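Let the Club Do Laundry

Every fall somebody's parent asks why our robotics club isn't building something that fights.

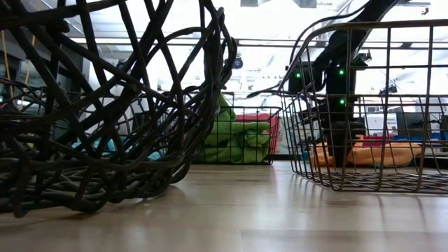
Cloth is the hard part

Baskets and rags. Green one, red one, orange one, wire all over the place. Looks like chores. But a battle bot you can drive with two sticks and luck; a bunched up cloth has no front, no handle, and it sits diferently every time you let go. Kids learn more from that in 12 minutes than from a whole season of ramming.

The money thing

The Skarnside meet in October wants 5 clean transfers in a row. We've managed two. Fine. The Gavov league gives out bigger trophies and the entry fee alone would eat our parts budget, which stands at $984 and has to last till spring. I'd rather buy spare gripper pads.

So no, not switching. Come by on a Saturday and try to teach it a dish towel, then we can argue abuot trophies.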